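Ticket: Shared inbox drops attachments on forwarded mail
Product: Clenia Mail Gateway
Opened by: Myrto Lambrakis, Firnela
Handled by: Siobhán Mac Suibhne, Asadi support desk
Opened: 2018-11-27
Status: Closed, workaround in place

Problem as reported

Mail sent to our orders inbox is forwarded by Clenia to a shared folder that 6 people read. Since the last update, some messages arrive in the folder with the text intact and the attachments gone. There is no bounce and no warning. The sender sees a normal delivery. We only noticed when a customer called to ask why we had not answered the purchase order she sent.

Messages that go straight to a personal address are fine. The same message, sent to the orders inbox, loses its files. I have tried it with PDFs, spreadsheets and photos. Photos fail most often. 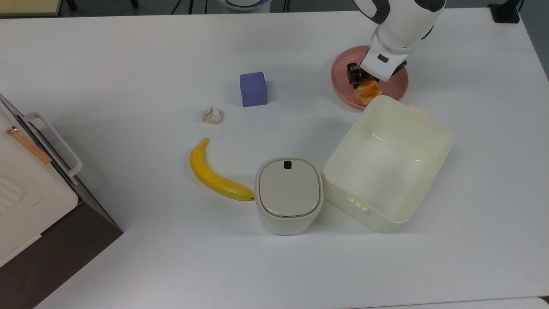 Does it make any difference which mail program the message is sent from?
It makes none that we have found. The files go missing from webmail, from the desktop program and from a phone.

First reply, Mac Suibhne

Thanks for the clear report. Please send me the full headers of one message that lost its files and one that kept them. Also let me know whether the orders inbox has a size rule, and what it is set to. You will find it under Routing, then Limits. Do not change it yet.

Reply, Lambrakis

Headers sent in a separate message. The size rule is set to 3,000 KB. I did not set it and neither did anyone here, so it may have come with the update. Most of our purchase orders are far smaller than that. The one the customer called about was a two-page PDF of 70 KB.

Log, Mac Suibhne

Compared the two sets of headers. Both messages pass the virus scan. The good one is handed to the folder in one step. The bad one goes through the Andetix archive connector first and comes out with a different content type: it went in as multipart/mixed and came out as multipart/alternative. A mail program that reads multipart/alternative picks one part to show and hides the rest, so the files could still be in there.

Asked the customer to save a bad message to disk and check its size. It is nearly the same as the sender's copy. The files are not being removed. They are being hidden.

Turned off the size rule on a test inbox to rule it out. No change. Turned it back on.

Next test was to send three files as separate messages, each with one line of text and no signature. The first two came through complete.
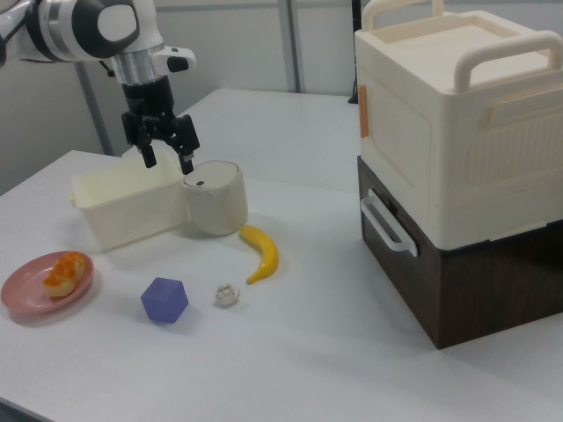 The third was sent again with the company signature switched on, and that one lost its file. The Firnela signature has a logo in it, stored as an inline part. Removed the logo, left the rest of the signature alone, sent again. File present. Put the logo back, file gone.

So the fault needs two things together: an inline part and a regular attachment in the same message. The archive connector rebuilds the message around the inline part and writes the wrong type on the outside. Mail to a personal address skips the connector, and that is why those messages were fine.

Reply, Lambrakis

That matches what we see. Customers with plain signatures never had the problem. We can't ask every customer to take out their logo, though. The folder holds more than 1,000 messages from this period and I need to know which ones have hidden files. Is there a way to search for them?

Log, Mac Suibhne

Two parts to this.

For new mail: set the connector to copy mode, under Archive, then Delivery. In copy mode the original goes directly to the folder and the connector works on a duplicate. Archive copies will still have the wrong type until there is a fix, but the people reading the folder will get the message as sent. Restart the routing service after the change — saving the page is not enough.

For old mail: attached a small script that goes through the folder, finds messages with the wrong outer type and writes a corrected copy next to each one. It deletes nothing. Run it on a small subfolder first. I ran it here on the test inbox and the file from the third message opened from the corrected copy.

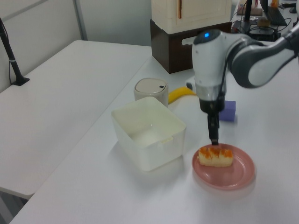 The script takes a while on large folders and prints nothing until it is done. Leave the window open. If it stops with a lock error, someone has the folder open in the desktop program. Close that and start the script again. It skips messages it has already corrected.

Reply, Lambrakis

Copy mode is on and the service is restarted. Sent five messages with the logo in place and all five kept their files. The script hit the lock error once, then finished on the second run. Going through the corrected copies now. Please keep the ticket open until January in case something else turns up.

Log, Mac Suibhne

No further reports. Connector fault passed to Andetix with both sets of headers. Customer to stay on copy mode until a fixed version is out. Closing.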